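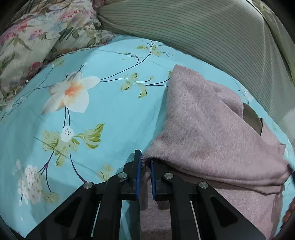
Ticket 739: live scores not updating for away fixtures
Product: Skuller match centre (club edition)
Raised by: Nighat Lashari, Cillgate Rugby Club
Handled by: Dong-hyun Ra, Calonent support
Status: Closed

Nighat Lashari, 14:52

Hello, and sorry to be writing in the middle of a match, as I'm sure half your clubs are doing the same thing this afternoon. We're away to Benedetti and the score on our page has been stuck at 7-3 since the first quarter of an hour. The person on the touchline with the phone has put in two more tries and a conversion since then, and they show up on her screen perfectly well, but everyone at home is still looking at 7-3 and I'm getting a great many messages from grandparents.

I've tried refreshing, and I've tried signing out and back in. Home games have been lovely all season, so it does seem to be an away thing. We had the same trouble at our last away game but I put it down to poor signal in the valley and thought no more of it.

Dong-hyun Ra, 15:03

Hello Nighat, thank you for writing in and please don't apologise, this is exactly when we'd like to hear about it. I've opened your fixture and I can see the same as you, 7-3 and no further. I can also see the missing entries sitting safely on our side, so nothing your scorer has typed has been lost.

Could you check a couple of things for me when you have a moment?

1. Go to Fixtures, open today's game and look at the line marked Score source. Does it say Own club or Host club?
2. Ask your scorer which version number is at the bottom of her Settings page.

Please ask her to carry on scoring as normal in the meantime.

Nighat Lashari, 15:11

It says Host club! I've never touched that, or at least I don't remember touching it. The version is 4.2. She also says it's 19-10 now and that it's raining sideways, which I pass on for completeness.

Dong-hyun Ra, 15:19

Thank you both, and my sympathies to her. I think we have it. When a fixture is set to Host club, your public page listens to the home side's scorer and your own scorer's entries are kept in the background as a spare copy. Benedetti do have an account with us, and it looks as though somebody there entered the first try and the penalty and then stopped, so your page has been waiting politely for them ever since.

To change it over:

1. Open the fixture and choose Edit.
2. Set Score source to Own club.
3. Tick Use saved entries, or the page will start again from nil-nil.
4. Press Save and leave it for 80 seconds before you refresh.

Nighat Lashari, 15:27

Done, and it's showing 19-10 with all the tries in the right order and the right names beside them. Thank you so much. There are 400 people on the page according to the little counter, so you have made quite a few families happy.

One more question while I have you - will I need to do this for every away game? We've got the under-fifteens cup tie coming up in May and I won't be near a computer for that one.

Dong-hyun Ra, 16:40

Delighted to hear it. You can set it once for the whole season under Club settings, Match day, Default score source. Change that to Own club and any fixture you add from then on will follow it. Games already in your calendar keep their old setting, I'm afraid, so do open the cup tie and alter it by hand before you go.

I've also sent a note to our developers suggesting that the page shows a warning when the host's score has gone quiet but yours hasn't. I can't promise when that might appear.

Nighat Lashari, 17:05

All changed, cup tie included. It finished 24-17 to us, by the way. Please do close this, and thanks again for being so patient with me.

Ticket closed by Dong-hyun Ra, 17:12
Cause: score source set to Host club, host scorer inactive
Fix: source changed to Own club, saved entries applied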